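Home | Courses | Schedule | Handouts | Contact

Print this page | E-mail this page

Musinton Household Skills
Handout 2: Sorting Flatware into Bins

Updated February 22, 2022

This handout goes with the second session. Bring it with you, along with the supply list from the first one.

Setting up

Clear a stretch of table long enough to work on. Put two bins side by side with the long sides together, short ends facing you. One dark and one light bin work well, and you can tell them apart at a glance. Leave bare table on both sides for pieces you have not placed yet.

Sorting

Decide what each bin is for before you pick anything up. For the class exercise, spoons go in the light bin. The dark bin takes forks and anything you are unsure of.

Move one piece at a time. Hold it by the handle and lower it — do not drop it. Lay pieces along the length of the bin. Handles may point either way for now; we turn them all the same way in the last step.

Check the dark bin again at the end. Spoons left among forks are the most common mistake in this exercise.

Bins with holes in the sides are easier to rinse. Solid ones need to be wiped out and dried.
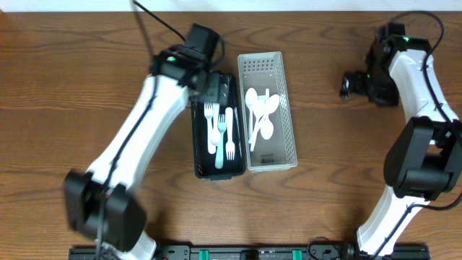
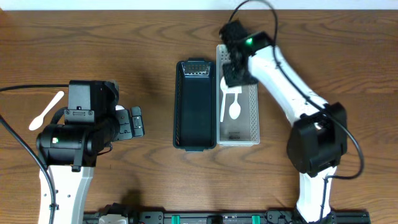 Fig. 2. Dark bin and light perforated bin, side by side on the table. Plastic flatware.

Contact the Musinton office, Room 44 | © Musinton Household Skills | Back to top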